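Procuram-se jogadoras e treinador(a) de guarda-redes para a nova época

Olá a todas! Escrevo em nome do Navarrete, a equipa feminina de futebol de 11 que treino há 3 épocas, e venho pedir ajuda para compor o plantel. Perdemos várias titulares no verão (estudos, trabalho, uma mudança de cidade) e preciso mesmo de gente nova, sobretudo uma lateral esquerda e duas médias que gostem de correr!
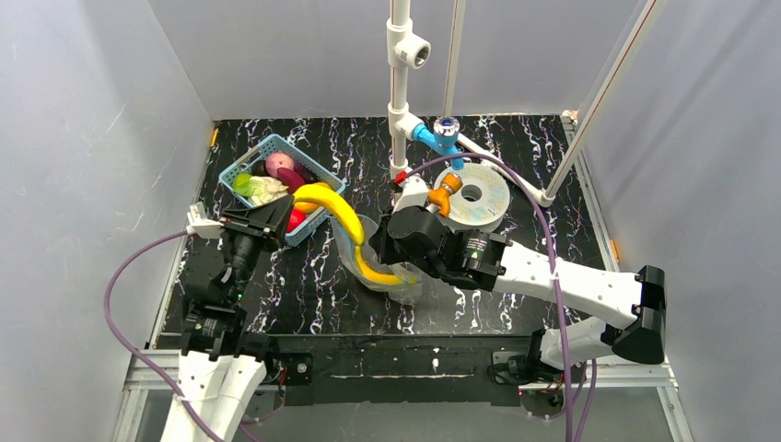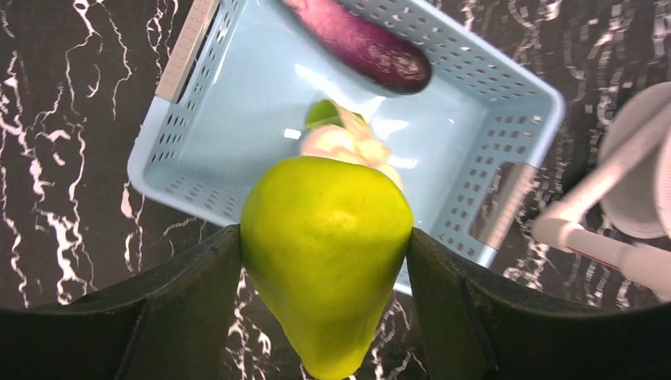 Fruta há sempre no nosso balneário.

Uma das defesas pediu-me que avisasse já as interessadas de que os treinos de pré-época custam, que ela própria quase desistiu na primeira semana e que hoje não trocava o grupo por nenhum outro. Fica o aviso, e assino por baixo.

Treinamos às 20h30 no campo sintético de Bidum, e os jogos em casa são no mesmo sítio. Não é preciso ter sido federada, mas convém saber o que é um fora de jogo :) A idade mínima é 16 anos, com autorização dos pais para as menores. O equipamento de treino é oferecido pela Urneo e a inscrição fica em 40 euros, seguro incluído.

Para a baliza procuro alguém com experiência, mesmo que pouca, disponível para um treino específico por semana. Pagamos as deslocações e uma pequena ajuda mensal, que combinamos em conversa.

Captações em setembro, com mais de 32 inscritas até agora. Tragam chuteiras, caneleiras e água. Para se inscreverem, deixem nome, idade e posição na secretaria do campo, até ao fim de agosto.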